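How to prepare a loan application for a small workshop

By Carla Saliba
November 18, 2018
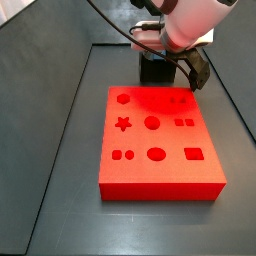 A red foam block with shaped cutouts on a dark grey tabletop.

Small firms are often turned down for credit over paperwork. The steps below cover a first application to a bank or a microlender for equipment or working capital. They assume you have been trading for at least a year.

Step 1. Decide what the money is for

Write one sentence saying what you will buy and what it will cost. "To grow the business" is too vague. Grigoris Antoniadis, who runs a joinery shop in Skonodov, wrote "one second-hand planer and the wiring for it" and attached the seller's quote. If you need both equipment and working capital, list them separately. Many lenders treat them as two loans with different terms.

Step 2. Collect your records

You will normally be asked for:

Business registration certificate
Tax clearance
Bank statements for the last 12 months
A list of what you owe and to whom
Quotes for anything you plan to buy

If you take cash or mobile payments, copy your sales book into a simple monthly table. Leave the bad months in. Anayeli Trujillo left August out of hers as she had been closed for repairs, and the loan officer sent the whole file back.

Step 3. Work out what you can repay

Take your average monthly sales and subtract rent, wages, stock, tax and what you draw for yourself. Suppose 300 is left. A repayment of 162 leaves you room for a slow month. A repayment of 290 does not, and you should ask for less or for a longer term.

Step 4. Compare the full cost

Ask each lender for the total you will have paid by the end of the loan. A monthly rate looks small next to a yearly one, so put every offer on the same basis. Then ask about:

Arrangement and processing fees
Compulsory insurance
Charges for late payment
Charges for paying early
Whether interest is worked out on the original sum or on the balance still owed

The last point matters most. At the same quoted rate, interest on the original sum costs a good deal more over the life of the loan.

Step 5. Check the security

Read the list of what the lender can take if you fall behind. Try to offer the equipment you are buying before you offer your house. If a relative is to act as guarantor, bring them to the meeting.

Step 6. Submit and follow up

Hand in copies and keep the originals. Get a dated receipt with the officer's name on it. If you have heard nothing after 10 working days, call and ask which document is missing.

If you are refused, ask for the reason in writing before you apply elsewhere.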